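Notice to the Residents of Feltgate House

1. Purpose

The Office of Domestic Inventory hereby informs all residents that the annual review of the shared pantry was completed in August. Items without a label were set aside. Most were claimed within the hour. Item 2868 was not.

2. Description of the Item

Item 2868 is a white plastic bottle with a large black screw cap. It bears no visible label. It stood on the second shelf, behind the rice, where the late Mr. Thongchai Pongsiri kept his provisions during his nine years in Room 5. His niece, contacted in Wiriya, replied that her uncle never mentioned a bottle and that the Office was welcome to it. 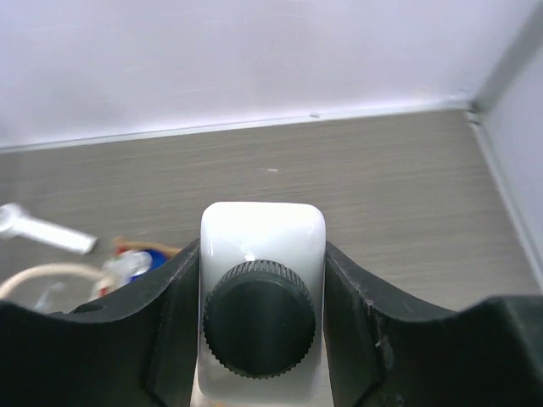

3. Statements Received

Two residents submitted statements. The first held that the bottle contained tamarind syrup, which Mr. Pongsiri had served her on the night her son left for Skilbridge. The second held that it contained nothing, and that he liked to have something to put back on the shelf after supper.

4. Determination

The Office has not opened the item. Under the house rules, unclaimed goods are to be discarded at 9 in the evening on the last day of the month. The undersigned attended at that hour, moved the rice forward, and returned the bottle to its former place. The register has been amended to read "in use."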